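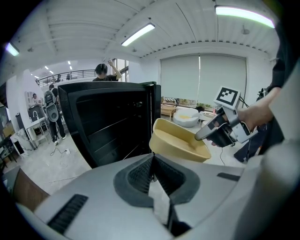 Quem somos

Olá! Eu sou a Şükran Akgül e fundei a Dostix, uma escola de futebol americano que começou com 10 miúdos, duas bolas emprestadas e um relvado municipal cheio de buracos. Cresci a ver jogos de madrugada com o meu pai, às vezes até às quatro da manhã, com aulas às oito e meia (a minha mãe fingia que não sabia). Ele explicava-me as formações com feijões em cima da toalha, e eu queria sempre ser o feijão que lançava a bola.

Joguei a quarterback na equipa de flag do Kirbridge durante seis épocas, sempre com o número 41. Depois veio uma lesão no ombro, e passei a ajudar nos treinos enquanto recuperava. Gostei tanto que já não voltei a equipar-me a sério! Ainda faço uns lançamentos no aquecimento, mas os mais velhos interceptam-me metade e não me deixam esquecer.

O que fazemos

Temos flag para os mais novos, a partir dos sete anos, e equipamento completo só a partir dos quinze. Há pais que me pedem para antecipar – eu percebo o entusiasmo, mas nisso não mexo. Primeiro aprende-se a correr rotas, a tirar a fita sem agarrar a camisola e a ler uma defesa. O contacto vem mais tarde e ensina-se devagar, com a cabeça bem colocada e muita repetição.

Hoje somos mais de 200 atletas, entre rapazes e raparigas, e as turmas de flag são todas mistas. Ao fim da tarde treinam os pequenos, e às 20h entram os seniores, que disputam a liga regional com o nome Akgül Grastby. O Akgül é homenagem ao meu pai e o Grastby é o bairro onde fica o campo. Na última época caímos na meia-final por 2 pontos, numa conversão falhada de que ainda se fala no balneário.

Como treinamos

Cada treino acaba com uma série de dois minutos no relógio, como se o jogo estivesse por decidir. Quem chama as jogadas são os próprios atletas, até os de oito anos, e saem de lá coisas que nenhum treinador desenharia (o "Canguru Duplo" já nos deu um touchdown em torneio, juro).

Queres experimentar?

As inscrições abrem em setembro, mas o primeiro treino é gratuito em qualquer altura da época. Traz chuteiras de pitões de borracha, água e roupa sem bolsos – nas fitas e no resto do material pensamos nós. Aparece um bocadinho antes da hora e pergunta por mim, costumo andar junto à linha lateral com um apito ao pescoço.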